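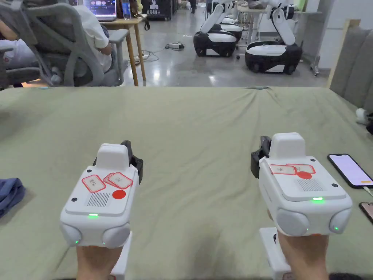

首页 产品支持 使用手册 配件 联系我们

第三章 安装与首次运行

阅读时间:9 分钟

本章适用于 Zorkermont 568 型家用除湿机。带 Todier 外接排水泵的套装,请先看完本章,再看第四章的水泵部分。清洁滤网和过季存放见第六章。

3.1 开箱

1. 把纸箱正面朝上放在平地上,剪开捆扎带,向上提起外箱。机器较重,不要提着水箱把手把整机拎出来,应托住机身两侧的凹槽。

2. 取下出风口和水箱上的蓝色胶带。水箱里面还有一块泡沫,用来固定浮子,运输时防止磕碰。这块泡沫必须取出,否则浮子不能上浮,水箱满了机器也不会停。

3. 核对附件:排水软管一根、软管接头一个、备用滤网一片、保修卡一张。外接湿度传感器(Szekeres)只随套装提供,单机包装内没有。

4. 机器直立静置 2 小时再通电。如果运输途中曾经倒放或者侧放,静置时间延长到 24 小时。

注意:塑料袋和泡沫请及时收走,不要让儿童玩耍。纸箱建议保留到保修期结束,寄修时要用原包装。

3.2 选择位置

除湿机应放在平整、结实的地面上。放在厚地毯上时,机身下面垫一块硬板。机身背面是进风口,距离墙面至少 30 厘米;顶部是出风口,上方不要有搁板、窗帘或者晾着的衣物。

下列位置不适合安装:

- 浴缸或淋浴旁,水可能溅到控制面板的地方
- 暖气片、电暖器旁边
- 阳光长时间直射的窗边
- 存放汽油、油漆稀释剂等易燃品的房间
- 有坡度的车库地面,浮子会误判水位

地下室使用时,先看看墙面有没有渗水。除湿机只处理空气里的水分,墙体渗漏要另外维修。房间里有明显积水的,先把水排掉再开机。

使用时请关好门窗。想让一台机器照顾相邻的两个房间,可以把中间的门打开,机器放在更潮的那一间,不过达到设定湿度所需的时间会长一些。衣柜、储物间的门最好也敞开,里面的潮气才出得来。

3.3 通电

1. 把水箱推到底,听到"咔"的一声。没有推到位时,面板上的水箱灯会一直亮,压缩机不启动。

2. 将插头直接插入带接地的墙壁插座。不要用延长线,也不要和电暖器、洗衣机共用一个插线板。同一回路上所有电器的功率合计不要超过 2,000 瓦。本机额定功率为 400 瓦。

3. 插座松动、发黄或者有焦味的,请先找电工更换。

4. 插好以后蜂鸣器响一声,电源灯变为橙色,表示待机。没有声音也没有灯,检查插座是否有电,再看插头上的漏电保护按钮有没有弹起。按下"复位"即可恢复。

警告:手湿的时候不要插拔插头。移动机器前先关机,拔下插头,倒空水箱。拔插头要捏住插头本体,不要拽电线。

3.4 首次开机

1. 按一下电源键,橙灯转绿,风扇先转。

2. 压缩机在风扇启动三分钟后才开始工作,这是保护延时,不是故障。每次关机后马上重开,都会有同样的延时。

3. 按"模式"键,选择"自动"。其余两种模式是"连续"和"干衣"。

4. 用加减键设定目标湿度。一般居室设为 50% 或 55%;存放乐器、木制家具的房间不要低于 45%,太干木料容易开裂。

5. 松开按键后,显示屏闪烁几次,恢复为当前湿度。设定完成。

头几天水箱满得比较快,墙面、家具和布料里的水分会慢慢放出来,需要勤倒水。等室内湿度稳定后,倒水次数会明显减少。

"连续"模式下机器不理会湿度读数,一直运行到水箱满或者手动关机为止。新房刷完墙、地毯洗过以后可以用,平时不建议整天开着。

"干衣"模式风速固定为高档。湿衣服挂在机器前方,滴水的衣服先拧干,不可直接搭在机身上。厚外套和毛毯中途翻一次面,干得更均匀。

3.5 连接排水软管(可选)

有地漏或者水槽的房间可以接软管,省去倒水。软管靠重力排水,出口必须低于机身的排水口。

1. 关机,拔掉插头。

2. 取下水箱,找到机身背面下方的橡胶塞,逆时针旋出,收好备用。

3. 把接头旋进排水口,用手拧紧即可,用钳子容易把塑料螺纹拧坏。

4. 软管套上接头,套到底。

5. 把软管另一头放进地漏。整条软管一路向下,中间不能有打折和拱起的地方,管口不能泡在水里。

6. 装回水箱。接了软管也必须装水箱,机器才会启动。

7. 开机运行一小时,检查接头处有无滴水,再检查水箱里有没有进水。水箱里出现积水,多半是软管有一段抬高了,把它理顺后再试。

注意:冬天软管通到室外的,管内的水可能结冰,请改回水箱排水。不再使用软管时,记得把橡胶塞旋回去。

排水口高度不够,或者需要往高处的水槽排水,要用水泵。安装方法见第四章,不要自行改接其他水泵。

3.6 配对湿度传感器(仅套装)

机身自带的感应元件测的是机器旁边的空气,房间大或者格局曲折时,读数会和角落里有差别。外接传感器可以放在你真正关心的位置,例如书架后面或者衣帽间里。

1. 打开传感器背盖,抽掉电池绝缘片。

2. 机器处于待机状态,长按"模式"键五秒,显示屏出现"PA"。

3. 按一下传感器侧面的小孔按钮,可以用牙签或回形针。

4. 显示屏由"PA"变为数字,配对成功。超过一分钟没有反应,机器自动退出,从第 2 步重来。

传感器不要贴着外墙放,也不要正对出风口。刚换了位置,读数需要一段时间才稳定。电池电量低时,显示屏右下角会出现电池符号,换完电池不用重新配对。

3.7 首次运行时的常见情况

风扇转,水箱里没有水。
先看当前湿度是不是已经低于设定值。房间温度低于 5 度时,机器会停止除湿,只送风。

出风是温的。
正常。压缩机工作会放热,小房间关着门使用,室温会升高一点。

每隔一段时间停下来,面板显示"dF"。
正在化霜,完成后自动恢复,期间不要关机。

有流水声或者轻微的嘶嘶声。
制冷剂流动的声音,停机后还会持续一小会儿。

有振动声,搬动一下就小了。
地面不平,或者脚轮没有全部着地。脚轮带锁的一侧朝外,摆好后踩下锁片。

水箱满了但机器不停。
立即拔掉插头,取出水箱,看浮子是否还被泡沫卡住(见 3.1 第 2 步)。浮子活动正常仍不停机的,请停止使用并联系维修点。

新机有塑料味。
开窗运行半天,味道会散掉。如果是焦味,马上断电。

3.8 登记保修

机身背面的铭牌上有序列号,抄到保修卡上,连同购机凭证一起保存。在 Birosetti 门店购买的,店员会代为登记,收银小票上印有登记编号;网上购买的请自行填写保修卡并寄回。更换滤网不影响保修,拆开机身外壳则不再保修。

本章修订:Snædís Ragnarsson,2026-06-11

上一章 安全须知 下一章 外接排水泵 返回目录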